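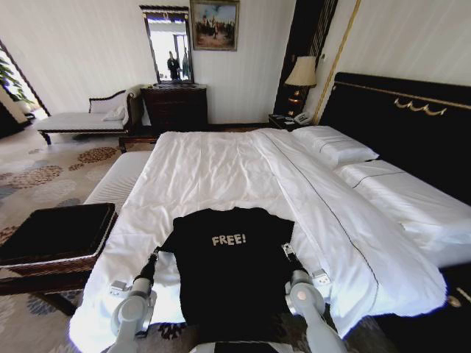
Progress report on the guest laundry and folding service, Giraldo guest house
Prepared by Fitriani Subramaniam for Savita Agarwal, Sodano fund
Period: January to March

1. What was done in this period

The folding service is now offered in 20 rooms, as we planned in the proposal. Guests leave their washed clothes in the room and the items are laid out on the bed, made flat and folded there. In the first weeks we tried to use the top of the chest of drawers, but it was too narrow for a T-shirt with open sleeves. The bed is much better. The duvet must be pulled smooth first, otherwise its folds go into the shirt.

In total 600 garments were folded until the end of March. T-shirts are the biggest part, followed by trousers and children's clothes.

2. Method for T-shirts

Harish Jaiswal wrote the instruction again after the comments we received in January. The shirt is put face up and pressed flat from both sides near the sleeves, before any fold is made. Shirts with large letters on the chest are folded so that the print stays on the outside and is not creased in the middle of a word. For this we had to make the side folds a little wider than for plain shirts.

Black cotton remains a difficulty on white bedding. We found lint on the duvet in 14 cases, and in three of them the cover had to be changed. We now brush dark clothes before they come on the bed.

3. Feedback from guests

We received 53 answer cards. Most guests are satisfied with the result. Several wrote that they would like to have the clothes placed in the drawers and not left on the pillows. Two guests did not want any work done on the bed, and we respected this.

4. Money

Spending is inside the budget. The order of spare duvet covers from Flisen was paid in February. The garment brushes were not in the plan, but the cost was small and Ashok Kaushik agreed to take it from the line for cleaning material.

5. Next period

We will write the instruction for shirts with buttons, which is late by one month. Zineb Younis will check the finished folding in five rooms every week and send her notes to you together with the next report.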